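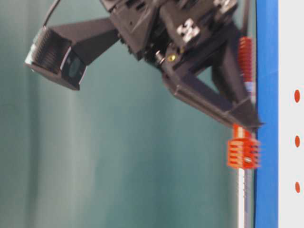
Henrique Mota has been asked the same question at every family dinner for years, and he answers it with the patience of a man passing the potatoes. When will one of these machines come home and do the dishes? "I tell my aunt, please, keep your rubber gloves," he says, laughing. "Keep them somewhere handy!"

We met at the Pivenville offices of Jiltico, where he works on getting robot arms to handle ordinary hand tools, and where he made me a very strong coffee and then forgot to drink his own. Before this he spent 18 years in repair shops, mostly fixing amplifiers and kitchen appliances, and he still talks like a repairman. He wants to know what a thing weighs, where you hold it, and what happens if you drop it.
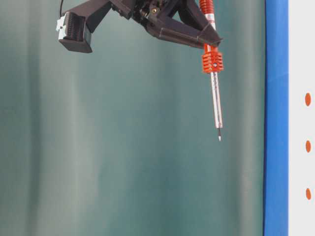

Shop-floor chores, in his opinion, will come well before household ones, and he has a long and rather lovely explanation for this that takes in his mother's kitchen, the drawers at his old shop in Mottram, and the fact that a workbench can be laid out to suit the machine while a kitchen has to suit whoever is hungry. Even so, the bench is hard enough. Take a tool like a soldering iron, he says, with a slim metal shaft below an orange finned collar and a tip that narrows down to almost nothing. "Your hand knows where that point is without you thinking about it. You learned it once, at 10 years old maybe, and you never lost it. The arm has to be told, and if the tool slips a little in the grip, the arm has to be told again."

He has been keeping a notebook since October, and he let me leaf through it (the handwriting is terrible, he warned me, and it is). It lists 494 attempts at picking up and pointing various tools, with remarks in the margin like "better" and "why?" and, once, a drawing of a sad spoon. He would like to get to 1,000 before he says anything in public about success rates, so I didn't press him.

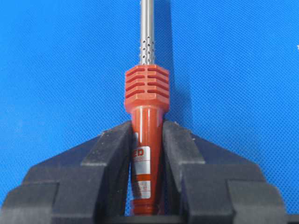
What he will say is that holding has come along nicely, and that using is another matter. "To hold a tool straight, okay, we can talk about that," he told me. "But to solder a wire, you watch the metal, you wait, you feel it go. To scrub a pan is the same kind of problem, only with more soup."

So would he trust a machine with any chore today? He thought about this for a good while. Sorting bolts, yes. Carrying bins from one shelf to the next, yes, happily. Folding his shirts, no, and he says that he's not much good at it himself. His colleagues on the Seson project are more hopeful about laundry than he is, and they argue about it over lunch.

As I was putting on my coat he remembered his coffee, drank it cold, and washed the cup in the sink by hand.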